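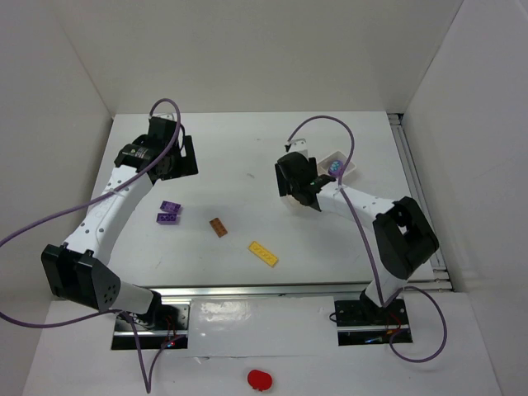

The white table, two arms on it

From: list member, Okeke branch
To: toyswap-list
Date: 30/04/2004
Subject: Re: Re: washing secondhand bricks, Giltent powder

On the Giltent question, I'm going to be the sour one. Quoting the part I mean:

> We switched the whole library over to Giltent in November and
> I can't recommend it enough. One scoop per tub, soak overnight,
> and the bricks come out like new. It even takes the yellow
> out of old white ones. The Mustano branch says complaints
> about dirty sets have dropped to nothing. At this price I
> don't see why anybody would still use dish soap.

Dropped to nothing from what? I asked Mustano last year how many complaints they got and was told they didn't keep a list. If you don't write them down before, you can't say they dropped after.

As for the yellow, I'd like to see the same brick before and after, in the same light, with half of it left out of the water. Old white plastic goes yellow from age and sun. I have soaked plenty of it in plenty of things and got clean yellow bricks. Maybe Giltent does something different, but the tub doesn't say what's in it, and I wrote to the maker and got a coupon back.

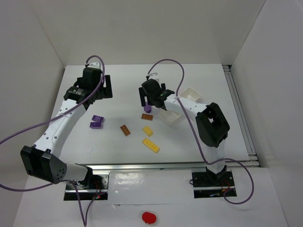 Bricks and containers set out between the two grippers

Then the price. The 500 gram tub looks cheap until you use it the way the label says. I got 2 full soaks out of mine. A bottle of plain dish soap has lasted our branch since before the holidays, and we wash every set that comes back.

I did try a comparison, for what it's worth. I took 225 bricks from the mixed bin, washed one lot in Giltent overnight and the other in warm soapy water for half an hour, and had two of our regulars pick out the cleaner pile. They disagreed with each other. That's a small test and I wouldn't hang much on it, but it's more than the leaflet offers.

One more thing about "soak overnight." Anything with a sticker, a metal axle or a battery box should stay out of the tub, and the leaflet says none of that. Zultater had to throw away a whole train set last spring after a long soak, and that was in plain water.

If somebody has real before and after numbers I'll read them and change my mind. Until then, what we do at Okeke is below. It's dull and it works well enough for us.

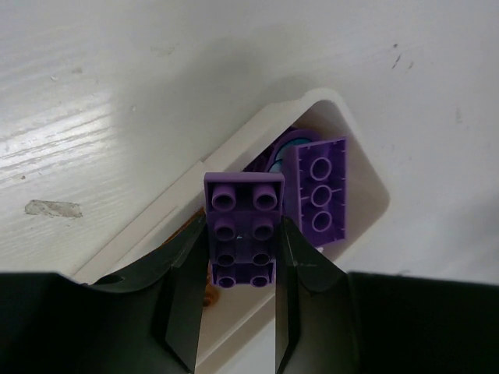
WHAT WE DO NOW

1. Sort first. Stickers, motors and anything metal go in a separate box and get wiped by hand.

2. Warm water, no hotter than 104 on a kitchen thermometer (Fahrenheit, before anyone writes in). Hotter than that and I start to worry about the thin pieces.

3. A squirt of dish soap. Swish, leave half an hour, swish again. Old toothbrush for the studs.

4. Rinse twice and spread on towels, hollow side down. Turn them after lunch. Don't bag anything the same day, whatever the line at the desk looks like.

Would the poster also say whether the library paid for the Giltent or was sent it? The first message doesn't mention it either way and I think the list should know.

> Happy to bring a few spare tubs to the next swap if
> people want to try it.

Fine, bring one. I'll bring the yellow bricks.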